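Why I'm not buying the fancy fingers yet

Every few months a gripper shows up with a price that makes me sit up straight, and every time the pitch is the same. Adaptive. Compliant. Handles anything. This August it was the Penrose, which Sornent sells as a drop-in replacement for plain parallel fingers, and which costs $725 per hand. I run two arms, so double that and then add the adapter plates, which are of course extra.

I've read the launch page more often than I'd like to admit. The demo video has it picking up an egg. They all pick up an egg! An egg is a lovely thing to grip if your finger pads are soft, and I have yet to need one moved across my bench by a machine.

What I do need is for a gripper to hold on to the dull stuff: scoops, lids, jars, plastic parts with draft angles that someone in a molding shop picked without thinking of me. So before spending anything I wanted a fair idea of how bad my present fingers are. They're the plain black ones, two flat-ish contact edges, no sensors, no cleverness. A spare pair costs less than lunch.

Jordan Blackburn, who has the loaner Penrose set in Susedberg and has been nagging me to take a side, told me I was testing the wrong thing. His view is that grip strength stopped mattering years ago and what you pay for is forgiveness: how far off can the approach be before the grasp fails? Fair point. I've argued it myself when it suited me. But forgiveness is also what a decent wrist camera gives you, and I already own those.

So I set out a mess of small things and worked through them with both arms.

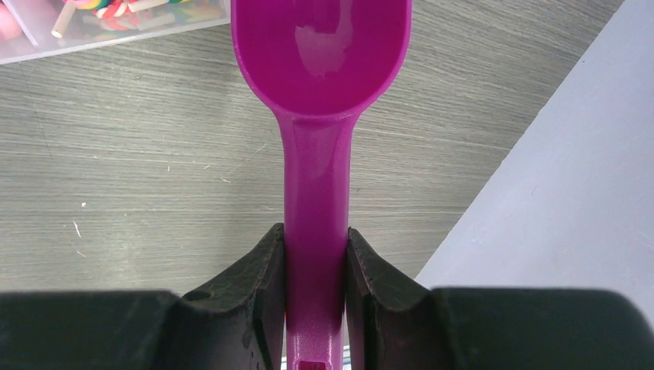
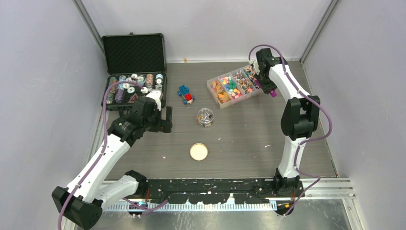
My complaint with plain fingers has always been handles. A narrow contact edge on a narrow handle is two lines meeting, and anything heavy at the far end wants to swing. The usual advice is to close harder. I don't love that advice – it's how I cracked a lid last spring, and it's how you cook a small motor if you leave it holding all afternoon. The better fix is a strip of something grippy on the contact edge and a grasp point nearer the weight. Neither one costs $725.

The cameras are where I've changed my mind, a little. I used to treat the wrist view as a nice extra and trust the fixed one. The fixed camera is still what I want for planning a move and for keeping two arms out of each other's way. For the last stretch before the fingers close, though, it's close to useless, and I kept catching myself watching the wrong window. If you have money for one upgrade, put it there. A Stusto camera module is $400 at the moment, and I'd take it over any finger on the market.

Controllers I'll leave for another post, mainly since I'm still annoyed. The one I was lent wanted a firmware update before it would home the second arm, then wanted another.

Back to the Penrose. Jordan's case is that I'm comparing a tool I know well with one I've only read about, and he's right that it isn't a proper comparison. He's offered to drive his set over on Monday and let me keep it for 5 days. I said yes, with conditions: same objects, same arms, my start positions, and I get to write down the failures as well as the good ones. Sornent quotes 600 grasps between pad changes, and I'd like to know what sort of grasps. On eggs, I assume.

I'll be glad to be wrong. A hand that takes a bad approach and saves it would spare me a lot of fiddling with offsets late at night. But for now the plain fingers stay on, and the order page stays closed. If you've run the Penrose on anything duller than breakfast, my email is in the sidebar.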